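[plomside-arms] Re: two-arm squeeze on soft goods, force or position?

From: Kyu-ri Hong
Date: 30 May 2024

Dumisani Mofokeng wrote:

> I have the Kesaleck grippers on both arms now and the single-arm picks are fine. Anything rigid comes up first time. The trouble starts when both arms hold the same soft object. I command the two wrists to a fixed separation, the object gives, the arms arrive at the setpoint and report no error, and then the thing slides out as soon as I lift. If I close the separation further, one arm wins and the other gets pushed sideways until it faults.
>
> I am running the stock Wondum bimanual node with position mode on both sides. Is anyone using force on one side or both? I have no wrist sensor and don't want to buy one. Also interested in how people route the gripper cable, as mine has come out of the connector twice.
>
> Dumisani

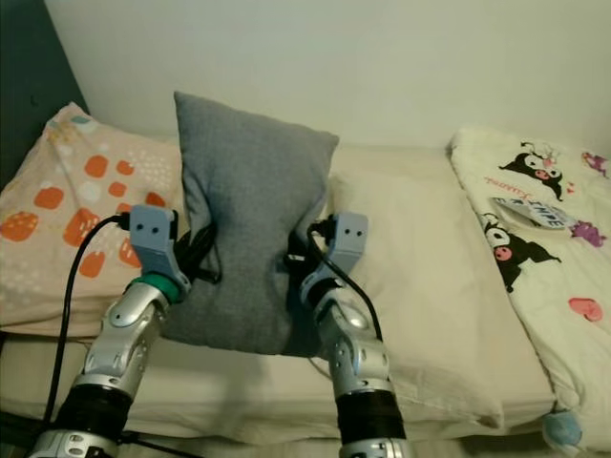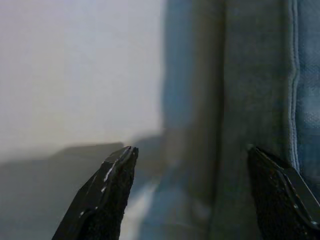
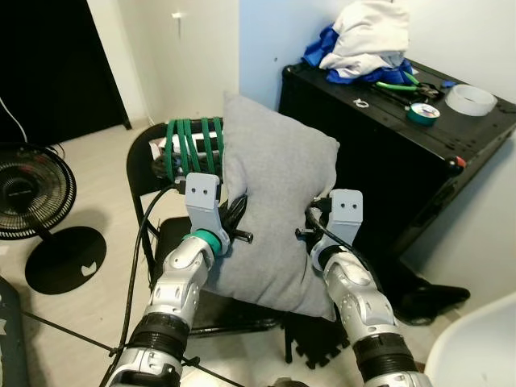
Kyu-ri Hong

Dumisani,

Position mode on both sides is the problem. I ran it that way through the winter and got the same two failures you describe, in the same order. A pillow has very little stiffness for the first part of its travel and a lot for the rest, so any fixed separation is either on the flat part of the curve, where you have no grip, or on the steep part, where the arms are fighting each other. The usable band in between is narrow and it moves with the filling.

What I have now, all of it at home on the bench arms:

1. Left arm leads, in position mode. It carries the trajectory for the object.

2. Right arm follows, with position control on every axis except the one along the line joining the two wrists. On that axis it gets a constant inward force, estimated from motor current.

3. The follower's target is computed from the leader's measured pose. If you use the commanded pose, the follower runs ahead during acceleration and the force term has to make up the difference.

The current estimate is poor at low speed because of friction in the shoulder joint. I treat anything below a threshold as zero and let the integrator do the work. The loop runs at 200 Hz. I tried it slower and got a visible rocking of the pillow between the arms. Faster made no difference I could measure.

I cap the follower at 70 percent of rated current. That is plenty for a cushion and low enough that a bad pose estimate ends in a stall. Set the cap in the motor driver as well as in the Wondum config. The config value is only read at startup, and I lost an evening to that.

On where to hold it: squeeze across the middle. In the first picture the gray pillow is pinched at its waist and bulges above and below the grippers, and that bulge helps you. The fabric above the contact has to deform before it can slide down through it. Gripping nearer the top gives you less material above the contact, and the lower part swings when you travel. You can see some of the same tendency in the chair picture, where the lower right corner is drooping. The hold is on the sides, but the top edge is tilted and the weight is uneven across the two contacts. I don't correct for tilt at all at present. Amber Bunting suggested rotating the leader wrist a few degrees to level it and I have that on a branch, untested.

On the fingers: the middle picture is from a wrist camera. The textured pad on the right-hand finger does most of the work on woven fabric. Bare faceted surfaces are slick and I would not rely on them. There are white scuffs just below the tip of the left finger, along the inner face. I have not yet worked out whether they matter on cloth. I suspect they are harmless, but a raised chip would snag knitted covers, so I run a fingertip over the area before a session. If yours look worse than that, compare notes with Zodwa Du Plessis, who has refinished a pair.

The wrist view is not much use for control once the fabric is close. As you can see, a blue fabric that near to the lens goes soft over most of its area. The seam is about the only thing a tracker could hold on to. I gave up on visual slip detection from the wrist and use the head camera for coarse position only. End-to-end latency on the head stream is 214 ms here, so it is out of the force loop in any case.

On cables: mine leave the gripper and loop outward before running down the outside of each arm, as in the first picture. The loop is deliberate. Size it with the wrist rolled to its limit in the worse direction, then add a bit. If you fasten it tight at the wrist, all of the roll is taken at the connector, and I would guess that is what is pulling yours out. Anchor it lower on the forearm and leave the part above free. The drawback is that a generous loop will catch on things when you reach in low, so I keep the approach from above for anything lying flat.

On the approach itself: do not close both arms at once from a distance. Bring the leader in until it touches, stop, then bring the follower in under force control at low speed. The other order works too, but then the follower has nothing to push against and it shoves the object along until it meets the leader. On a bed sheet that is not far. On a chair seat it can go over the side.

Release is the mirror of this. Ramp the force to zero with the follower first, wait for the current reading to settle, then open out. If you open both together the fabric hangs on whichever pad has more bite and drops crooked.

I logged 83 lifts with the settings above before changing anything. The drops were nearly all on the heaviest cushion in the set, and nearly all during the sideways move, none on the lift. Lowering the lateral acceleration helped more than raising the force did. I would start there before touching the current cap.

Tuncay Güler asked off-list whether the same scheme would work with Venter drivers. I think so, but their current reading is filtered inside the driver and I don't know the delay. If it is long you will have to drop the integrator gain a good deal.

The follower code is one file and I can send it as it stands. It assumes that the two bases share a frame called "table", so rename that before you run it. Tell me which firmware you are on first. The sign of the current reading was flipped in the September release, and with the wrong sign the follower pulls away from the object at full cap.

Kyu-ri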